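2024-03-19, notes for the floor plan software talk (Helmi has the slides, I have the clicker)

**Opening**

- Say who we are: small remodeling office in Mollau, four people, no IT department.
- We moved from paper and a big CAD package to Herance last October.
- Ask who in the room still draws by hand. Wait for hands.

**Why we switched**

- The old program had 165 toolbar commands. Dean Clegg counted them during a long install. We used 7.
- Clients couldn't open our files. We sent PDFs, they marked them up in pen, and we typed it all in again.
- Don't spend long on price. Someone will ask anyway.

**Demo, part one: walls**

- Open the Ní Mhurchú house, ground floor.
- Draw one outside wall by typing its length. Show snapping on, then off.
- Change the wall thickness once and let the whole plan update. Pause here.
- If the projector lags, skip the 3D view and go to the printed sheets.

**Demo, part two: furniture and loose items**

- The stock library covers beds, sofas and kitchen units. It's thin on everything else.
- For anything missing, make a plain box with width, depth and height, and name it. Save it to the office library.
- Draw door swings before placing floor-standing items.
- Slide: air purifier on the floor, ladder-like frame behind it.

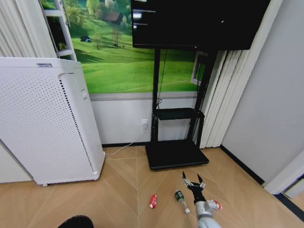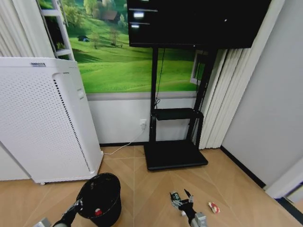
**Questions**

- Import from old files: works for lines, loses most text labels. Mahnaz Kordestani can show the cleanup steps.
- Print scale: we use 1:100 for permits.
- Hand out the shortcut sheet at the door.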